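# The Case for the Submission Fee Ceiling

The literary magazines that make up most of the market for short fiction in this country run on very little money, and for most of the past two decades they have made up part of the difference by charging writers to be read. 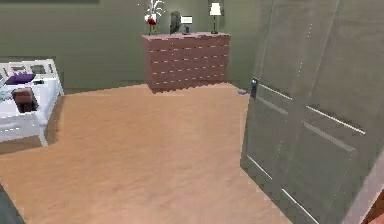
The sums are small enough that they rarely attract sustained criticism. A writer pays three dollars to send a story, receives a form reply some months later, and pays three dollars again to send the same story elsewhere. Editors describe the fee as the cost of a stamp and an envelope, carried over from the days of paper. Writers mostly accept the comparison. It is the position of this magazine that the comparison no longer holds, and that publishers of short fiction should agree on a ceiling for what they charge, on the terms they attach to it, and on what a writer may expect in return.

We state our own interest at the outset. Mimonine Review charges a submission fee. It has done so since its second year, and the fee pays for our submission software, our web hosting and a portion of the honorarium we give to contributors. We have no plan to abolish it. Those who hold that any reading fee is improper will find our argument incomplete, and we respect their view. We have not found a way to publish two issues a year without the income, and we would sooner publish them under fair rules than stop.

## What the fee was for

The postage argument was sound when it was first made. A writer who mailed a manuscript paid for paper, toner, two envelopes and return postage. When magazines moved to online systems, those costs disappeared for the writer and new ones appeared for the magazine. Transferring a sum equal to the old postage from one column to the other seemed reasonable, and at the time it was.

Two things have changed. The first is volume. A writer who once sent a story to one magazine and waited now sends it to many at the same time, with the consent of nearly all of them. The total paid for a single story has risen accordingly, even where no individual fee has moved. A story that finds a home on its fifteenth attempt, which is an ordinary history for a good story by an unknown writer, may have cost its author more than the magazine that finally takes it will pay.

The second is the spread of what might be called adjacent fees. These include the expedited reading, for which a writer pays extra to be answered within two weeks; the "feedback option," under which a reader supplies a paragraph of comment; and the contest that runs beside the regular reading period and quietly draws from the same pile of work. Each may be offered in good faith. Taken together they have altered the relation between a magazine and the people who write for it. A magazine that earns more from those it declines than from those who read it has become a different kind of business, and its editors should be willing to say so.

## The matter of the tip jar

Supporters of the present arrangement often point to voluntary payment. A magazine may open a free category alongside a paid one, and invite those who can afford it to choose the second. We tried this for a year. The results did not encourage us. The free category closed early each month when it reached its cap, and the paid one stayed open. In practice a writer who could not pay had to be at a keyboard on the first morning of the month, and a writer who could pay had no such difficulty. We had intended a courtesy and had built a queue with two doors.

Other magazines have managed this better. Figueiredo Quarterly keeps its free category open for the whole of March and closes its paid category during that time, so that for one month everyone stands on the same footing. The arrangement costs the magazine a month of income and gives its readers a very heavy April. Its editors consider this acceptable. We have come to agree with them and will adopt a similar practice in our next reading period.

## What we propose

We ask publishers of short fiction to accept a common standard with the following terms.

- A fee for a regular submission of prose should not exceed three dollars.
- No fee should be charged for a faster answer.
- A magazine that charges a fee should state, on the same page as the payment button, what it pays contributors. If it pays nothing, the page should say so.
- A waiver should be available on request, without evidence of hardship and without a limit announced in advance.
- A writer who has received no reply after 144 days should be entitled to a refund upon writing to ask for it.

The last of these has drawn the most comment among the editors with whom we have shared a draft. The number is our own. It represents the length of our reading period together with the time our readers need to finish what remains when it closes. Other magazines keep different calendars and could reasonably name a different figure. What matters to us is that some figure be named. At present a writer pays for a service that has no agreed time of delivery, and there are magazines that have held work for more than a year, closed without notice and kept every fee collected in the interval.

That was the course taken by Gikier, an online journal of flash fiction that many of our contributors will remember. It published well-edited issues for several years. In its final period it continued to accept paid submissions after its masthead had dispersed, and its site then went dark. We do not suggest that anyone acted from greed. The system went on taking payments by default, and it seems that no person had been made responsible for turning it off. A refund rule would not have saved the journal. It would have given writers a recognized claim and given the remaining staff a reason to close the portal.

## Objections

It will be said that a ceiling harms the smallest magazines, which have no university behind them and no grant to fall back on. We take this seriously, as we are one of them. Our reply is that few such magazines now charge more than the ceiling we propose for ordinary submissions. The higher fees are found for the most part at contests and at a number of established titles whose names alone bring in large volumes of work. A small magazine would give up little under this standard, and would gain the ability to tell writers that it meets one.

It will also be said that fees discourage careless submission. There is something in this. When we waived our fee for one month, our readers saw more work that had plainly been sent without a glance at our guidelines, including a good deal of poetry, which we do not publish. They also saw several stories that reached our final round from writers who had never submitted to us before. We cannot prove that the fee had kept those writers away. We note only that a reader can decline a poem in very little time, and that the stories were worth having.

A third objection is that no body exists to enforce such a standard. This is correct, and we do not propose to create one. The small press has generally governed itself by habit. Simultaneous submission was once forbidden almost everywhere and is now permitted almost everywhere, and no authority ordered the change. Editors altered their guidelines one at a time, writers took notice, and the magazines that held to the old rule found that they were explaining themselves. The same process can serve here.

## Our own position

Beginning with the next reading period, Mimonine Review will comply with each of the terms set out above. Our fee will be three dollars. Our payment to contributors will be printed beside it. Waivers will be granted by return of email to anyone who asks. Tukov Editions, which prints and distributes our annual anthology, has agreed to apply the same terms to its open call for story collections, with a longer reply period suited to book-length work.

We invite other magazines to write to us at the editorial address if they intend to do likewise, and we will keep a list of those that have done so on our submissions page. Magazines that accept some of the terms and not others are welcome to tell us which, and why. We would be particularly glad to hear from publishers who have ended fees altogether, and to learn how they have met their costs.

*The Editors, Mimonine Review*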